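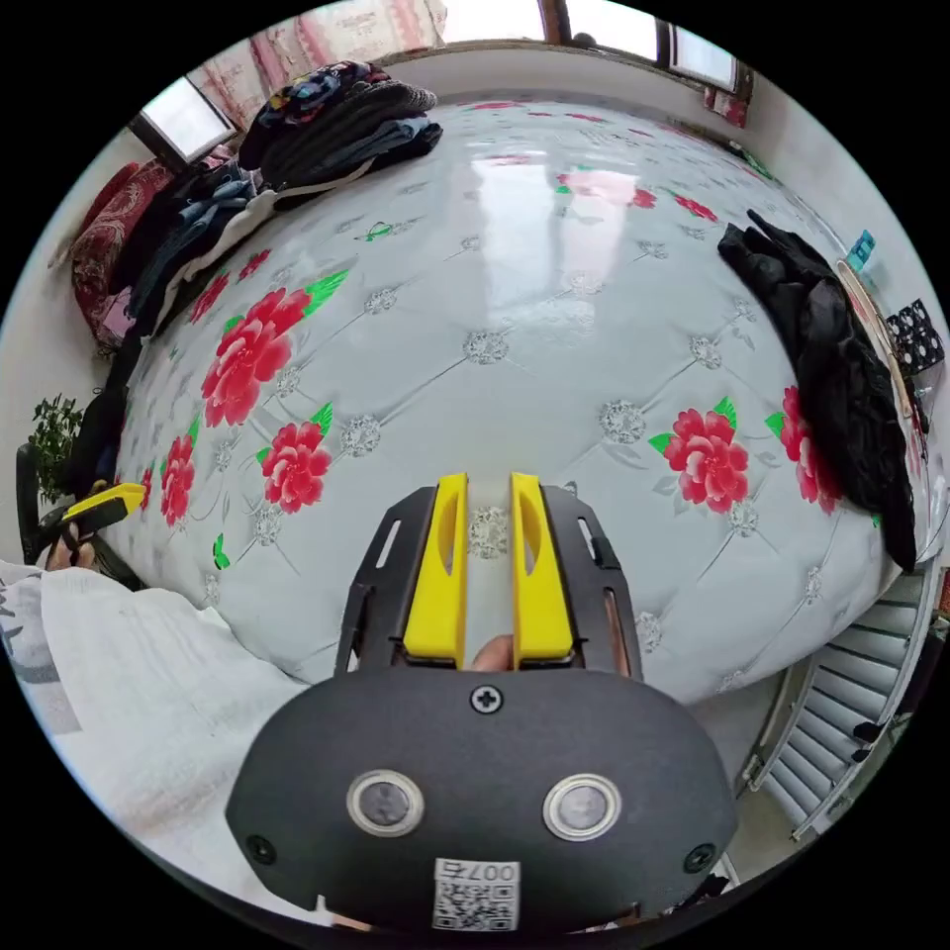 Second week on the club project and the folding data is still my job. Kausar Ansari wants 25 clean runs per person by the end of the month, and the rest of the team has picked kitchens and desks, so I took the bedroom. The bed cover is white with big red flowers, quilted and shiny, and it throws back a lot of light from the window. The yellow fingers on the grippers stand out well against it, so at least the tracking had something to go on. The pile I'm working from is mostly jeans and dark stuff. I need some light shirts in there too, or the model will only ever learn dark clothes.

Started at 2 in the afternoon. Six runs kept, four thrown out. Two of the bad ones were my fault for turning my wrist too fast, and I don't know about the other two. The log says "lost pose" and nothing else. I sent both to Saha, who wrote the tracking script, and got back a thumbs up, so no idea.

Things to write down before I forget:

- Open the fingers all the way before the first grab. I keep starting half closed.
- Sleeves first, then the hem. The other order takes longer.
- Jeans are hard. The waistband is thick and slips out when I go slow.
- Say the run number out loud at the start — matching up files afterward took me almost an hour.

My hands get tired sooner than I expected. I took a break after every third run and ate toast.

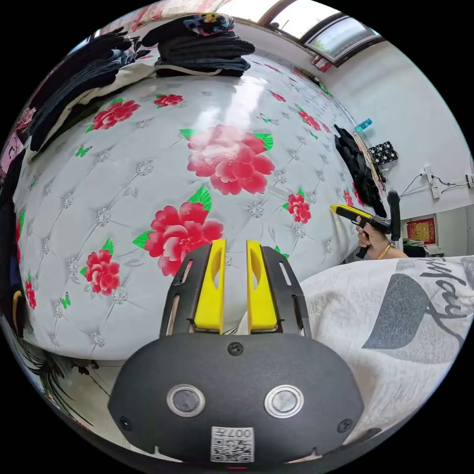
Went back to it after the break and thought about what Kausar said at the last meeting, that we should record in rooms as they are and leave the furniture alone. I was going to clear everything first. Now I think that would be a mistake. There's a power strip with black cables on the wall, a dark garment hanging near it, folded clothes stacked at the top of the bed, and the robot we borrow from Dranuleck for the spring demo will have to cope with rooms like that. I left it.

The Murkitz entry form asks for 400 words on method. I have a paragraph so far and it's mostly about sleeves. Must ask if they want the failed runs counted. I would put them in.

Tomorrow: charge everything tonight, find light shirts, try the towels. Kausar is coming over at some point to do hers.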